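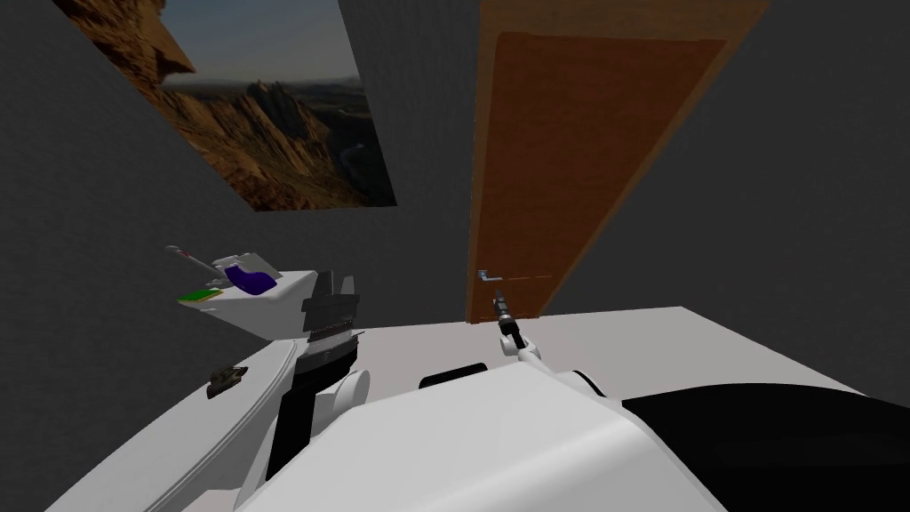
Chapter 4
Rooms and the People Who Use Them

Most of us can remember a room from childhood better than we can remember the people who stood in it. Ask a grandmother about her first kitchen and you had better pull up a chair, for she will tell you which way the door swung, where the draft came in, and who always took the seat by the stove (and you may well be there until supper!).

In this chapter we look at how a room shapes what goes on inside it. We begin in Rimau, a hill town of 300 households, where Kerubo Kariuki spent 14 months asking families how they chose what to hang on their walls. Her notes are full of small arguments between sisters, and we have kept as many of them as we could fit - they are a pleasure to read. From there we move on to Sadao Hirose and his long study of doors and hallways in Hallano.

Before you go on, take a sheet of paper and draw from memory the room where you slept last night. Put in the door, the windows and anything on the walls. Keep the drawing, as we will come back to it in Section 2.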